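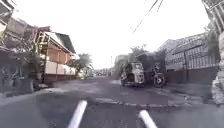
Who pays to resurface a shared residential street?

Posted by Consuelo Requena

I own a house on a narrow street in the Cederness district. The surface is uneven, and the residents have received a letter from Climlow, the management firm, proposing a charge of 3,890 per household. A revised letter in June raised the amount to 3,964. I wish to know whether an owner may be required to pay before the legal status of the street has been confirmed.

Print this page | E-mail this page

Bonifacio Lozano

The first step is to request the street register from the municipal office. If the street is listed as public, maintenance of the roadway is ordinarily a municipal duty, and a private firm may not bill for it. If it is listed as private, the deed to each property should state the share owed. Please note that the curb and the pavement strip are sometimes recorded separately from the roadway — both entries should be checked.
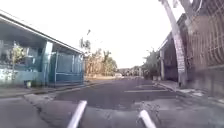

Raised concrete curb between a building frontage and the road.

Owners should submit any objection in writing and keep a copy. A fee of 50 applied to certified extracts when I last requested one.

Giannakopoulos

We paid 2,600 on our street and did not object. Ask for the contractor's estimate.

This site uses cookies. By continuing to use this site, you accept our cookie policy.

Last updated: 2018-10-22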